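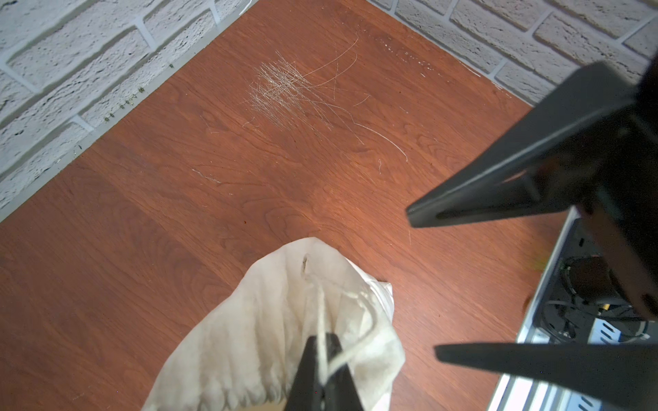 Sound transmission between rooms is mostly a flanking problem, and I spent most of November relearning that. Flanking is sound that goes around the partition you treated: through the floor, up the adjoining wall, along a duct. A brick wall has enough mass to stop speech by itself. The weak point is usually the joint. Where two painted brick walls meet a laminate floor in an inside corner, there are three surfaces sharing one edge, and any gap along that edge leaks well above its share of the area.

The arithmetic is worth doing once. Take a wall with a rating of 50 dB and an area of 10 square meters. Leave an open slot equal to one thousandth of that area, and the combined figure drops to just under 30 dB. The wall has not changed. Doubling its mass would get you back almost nothing until the slot is closed.

## Measuring

I used a small powered speaker with pink noise in the source room and a class 2 meter in the receiving room. Five positions per room, 30 seconds each, averaged on an energy basis. Do not average decibel values directly. The error is small when the readings are close together and large when they are not, and you won't know which case you have until you've done it properly.

Background level matters too. If the receiving room is less than 10 dB above its own background, the reading needs a correction. I measured on Sunday before 7 a.m. for this reason. By 8 the bus route starts and the low bands are useless.

My first run gave a level difference that was fine up to 500 Hz and then sagged. A sag in the upper bands is the usual sign of a leak. Low bands that are poor across the board point toward mass or structure, which is a more expensive conversation.

## Sealing

I raked out the old filler with a hook blade and vacuumed the joint. Backer rod went in where the gap was deeper than 10 mm, then a non-hardening acoustic sealant from Fultix. It stays tacky for a long time and collects dust, so it needs a trim over it or a thin bead of paintable caulk.

One caution on floating floors: the expansion gap has to stay an expansion gap. Rigid filler there will transmit footfall straight into the wall and may buckle the boards in summer. Soft sealant is acceptable if the floor can still move. I checked with the flooring supplier, Herkirach, and they were fine with a flexible product at the perimeter.

Radka Pavlović lent me her meter for the second run, as mine had drifted out of calibration by 0.8 dB. Her calibrator produces 94 dB at 1 kHz, same as everyone's.

## Second run

Same positions, same speaker, same gain. The bands from 1 kHz up improved by between 4 and 7 dB. Below 250 Hz there was no change I would defend. Speech from the next room went from intelligible to a murmur. Bass from a television is exactly as it was.

The remaining path is probably the door, which has a 6 mm undercut – I have a drop seal on order. I will rerun the same five positions when it is fitted and post the band data as a table.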